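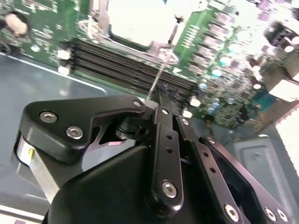
Reselling Outgrown Kids' Clothes: Project Report

Our group looked at how children's clothing sells secondhand in Stollbridge. We wanted to know which items move fastest and whether the brand matters to parents.

We used sales records from Pluma, a resale shop on Huerta Street. The records covered 737 items sold in May, in sizes 2T to 8. We also handed out 300 survey forms to parents at the Fanmont outlet and got 32 back. That is a low return, so we treat the survey as background only.

Dresses and winter coats sold fastest. Jeans were slow - most parents wrote that the knees wear out before the child outgrows them.
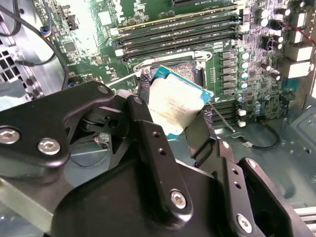
Brand mattered less than we expected. Parents looked at the fabric and the stitching first, then the price. Stretchy cotton came up again and again on the forms. Items with a missing button stayed on the rack even after a markdown.

If we did this again we would hand out forms on a Tuesday, when the shop is quiet and people have time to write.

Share (8)

3 comments

My daughter lives in leggings, so the part about jeans makes sense to me.

Did you look at shoes at all?

Good work. I would like to see the winter numbers too.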